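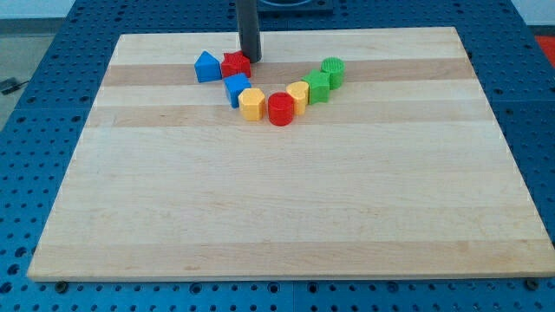
3. Terrain et recueil des données

3.1 Les deux sites

L'enquête porte sur le signalement des erreurs par les salariés dans deux établissements du groupe Van Rooij, désignés dans la suite par les noms de Motden et de Nirkovlow. Les deux sites relèvent de la même direction industrielle et appliquent le même règlement intérieur. Ils diffèrent par la manière dont une erreur signalée est traitée. À Motden, la fiche remonte au supérieur direct, qui la transmet ou la classe. À Nirkovlow, elle arrive dans une cellule qualité extérieure à la ligne hiérarchique, et le supérieur n'en prend connaissance qu'une fois l'analyse terminée.

Cette différence est antérieure à notre travail. Elle tient au rachat de Nirkovlow, dont la procédure a été conservée au moment de l'intégration au groupe. Nous n'avons donc pas affecté les salariés à l'un ou l'autre dispositif, et la comparaison reste exposée aux écarts ordinaires entre deux établissements -- ancienneté, composition des équipes, histoire syndicale. Nous y revenons dans la section 5.

3.2 Le registre des fiches

Le corpus principal est constitué des 2 224 fiches enregistrées dans l'outil Flestavico, que les deux sites utilisent dans une version identique. Chaque fiche comporte la date de l'incident, la date du dépôt, l'atelier, une description libre et une rubrique « origine » que le déclarant peut laisser vide. Les noms ont été remplacés par des codes avant que les données nous soient remises. Henk Van Loon a contrôlé la correspondance entre les codes et les équipes sans participer au codage des descriptions.

Nous avons distingué trois catégories de fiches. La première regroupe les erreurs que le déclarant s'attribue, la deuxième celles qu'il attribue à un collègue ou à une autre équipe, la troisième celles qui sont présentées comme une défaillance du matériel ou de la consigne. Le codage a été fait séparément par Lies Declercq et Chaiwat Boonyarit, puis les désaccords ont été repris en séance. La plupart concernaient des descriptions à la forme passive (« la référence a été inversée »), dans lesquelles l'auteur de l'acte n'apparaît pas. Nous avons choisi de les ranger dans la troisième catégorie lorsque aucun autre élément de la fiche ne permettait de trancher. Ce choix est prudent pour notre hypothèse, car il réduit le nombre d'erreurs attribuées à des personnes sur les deux sites.

3.3 Le questionnaire et les entretiens

Un questionnaire a été adressé à l'ensemble du personnel de production six mois après l'ouverture du registre à l'équipe de recherche. Près de 700 salariés y ont répondu. Il reprend des items sur la crainte de sanctions, la confiance dans le supérieur direct et l'utilité perçue du signalement. Une question ouverte demandait de raconter une erreur qui n'avait pas été déclarée. Beaucoup de répondants l'ont laissée de côté, et parmi les récits obtenus, plusieurs portent sur un emploi précédent. Nous les avons exclus de l'analyse.

Les entretiens ont été menés par Tuulikki Nieminen et Bart Brouwer, en dehors des ateliers et sans présence de l'encadrement. La grille abordait d'abord le travail courant, puis les incidents, et seulement à la fin la procédure elle-même. Lors des essais préalables, l'ordre inverse avait produit des réponses très proches du texte du règlement.

3.4 Premières observations

Les salariés de Motden déclarent moins volontiers leurs propres erreurs que ceux de Nirkovlow, alors que les réponses sur la confiance envers le supérieur direct sont voisines sur les deux sites. Ce résultat ne va pas dans le sens de l'explication la plus courante, qui fait dépendre le signalement de la qualité de la relation avec l'encadrement. Plusieurs personnes interrogées à Motden disent apprécier leur chef d'équipe et préférer, pour cette raison même, ne pas lui remettre une fiche dont il devra répondre devant sa propre direction. « Je ne veux pas lui mettre ça sur le bureau », dit un opérateur.

À Nirkovlow, la réserve porte sur un autre point. Les salariés déposent leurs fiches mais se plaignent de ne pas en connaître les suites. Certains ont cessé de remplir la description libre et se limitent aux champs obligatoires. Le nombre de fiches ne suffit donc pas à mesurer la qualité du signalement, et nous tenons compte dans la section 4 de la longueur des descriptions et du délai entre l'incident et le dépôt.

Figure 1. Petits blocs de plastique de formes diverses sur une planche de bois clair.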